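Lucinda Zamora
March 2023

drinks fridge thread because I said I'd do one and it's been sitting in my drafts. staff kitchen, stainless fridge, the one by the back stairs. 1/ a lot

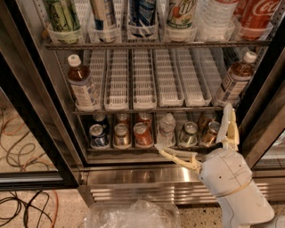 Top row sorted, middle row still needs filling. Tea on the ends.

ok so background. We used to just shove cans in. Whoever did the shop put the new ones at the front, old ones migrated to the back and lived there for months. In January I pulled out a lemonade older than my lease

So. Trays. Long skinny plastic ones, one drink per lane, you load it and everything lines up behind the first one. Got ours through Gullden, they do shop fittings, 22 bucks a pack plus postage. Not cheap cheap but split across the floor it was nothing

MEASURE YOUR SHELF FIRST. I did not. Ours is 42 cm front to back inside and the first lot I ordered were too long, door wouldn't shut, whole thing beeped at me all arvo

sent those back. Emmett drove them to the depot on his way home, legend

top row is the one of everything row. Green can, slim can, the blue one, the white one with the oranges on it, a water, a Coke. You open the door and see what's on offer without digging. That's the whole idea of the top row

yes the slim can leans. The lane's too wide for it. Have tried a bit of folded cardboard down the side, went soggy in two days. Ideas welcome

middle row is meant to be bottles. Tea at each end and then the four lanes between are up for grabs. Booker wants iced coffee. Hollis wants more tea. I want people to write it on the list instead of telling me while I'm on the phone

the list is on the side of the fridge!! magnet shaped like a prawn. pen on a string

bottom row gets the least love. Shorter gap so cans and the small water only, don't try and jam a tall bottle in there on an angle, I've seen the results. Also it's dark down there so people forget it exists. If you reckon we're out of something bend your knees and look

how to restock, since three people have asked now
slide the old ones forward. new ones go in BEHIND. label facing the door if you've got the patience. takes five minutes tops

cleaning – every second week the trays come out and go in the sink with warm water and a squirt of whatever's there. Not the dishwasher. Yolanda put one through and it came out like a banana. We still use it, it's the one for pens now

and the slots in the bottom of the trays catch everything. Old toothbrush gets in there. Skewer for the really gluggy bits. Someone's juice leaked last month and I was at it for ages with the skewer

dry them properly before they go back or the cans stick to the bottom and you get that horrible little tug when you grab one

someone in replies asked about the temp – I keep it on 4. Tried 2 and the waters at the back went slushy. On 6 Booker complained, so 4 it is

cost wise. Kitty is 36 dollars a week for drinks, cans are cheapest by the slab from the Van Dusen warehouse out past the servo. Bottled tea is the expensive one and also the one that vanishes first, make of that what you will

not doing energy drinks in bulk again. Bought a slab, most of it just sat there, then one person had four in a day and redid the whole roster spreadsheet. It was a good spreadsheet tbh

q: do I need the fancy trays or will baskets do
a basket's fine for cans lying down. It's the bottles that want a lane each, otherwise they all fall over when the door goes. At home I've just got an old baking tin in there and it works ok

q: what about the shelf heights
mine clip into the slotted strip up the side wall. Take everything out first, then move the clips, do both sides to the SAME slot. Count twice. I had it one slot out and every can slowly walked to the left

oh and Hollis says I forgot to mention the glass bottles. no glass bottles. we've been through this

right, off to the warehouse with the list before they shut. so far it says tea, tea, iced coffee, and somthing in Emmett's handwriting I can't read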